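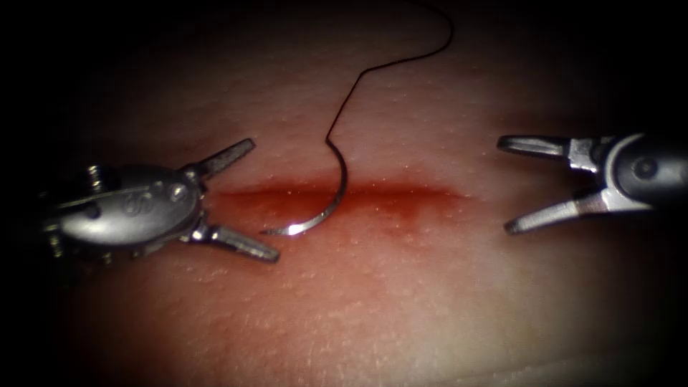

N.º 32 – Página 14

Coser y remendar en casa: trucos para cortes y descosidos

Un corte recto en una tela gruesa se arregla mejor a mano que a máquina. Trabaje con luz directa sobre la labor y use hilo de poliéster del mismo tono o uno más oscuro. El claro siempre se nota.

Antes de dar la primera puntada, junte los bordes con alfileres y recorte los hilos sueltos. Empiece medio centímetro antes del corte y termine medio centímetro después. Las puntadas, cortas y sin apretar: si la tela se frunce, hay que deshacer y volver a empezar.

Para lona o tapicería sirve la aguja curva. Se enhebra con hilo encerado – la cera de vela vale igual – y se tira de ella con unos alicates pequeños de punta lisa.

Las manchas rojizas de óxido que dejan los alfileres salen con limón y sal. Deje actuar una hora a la sombra y aclare con agua fría. En seda no lo haga.

Nesrin Akyol, lectora de Fuststead, guarda las agujas clavadas en una pastilla de jabón seco. Entran mejor en la tela vaquera.

En el próximo número: cremalleras atascadas y botones de abrigo.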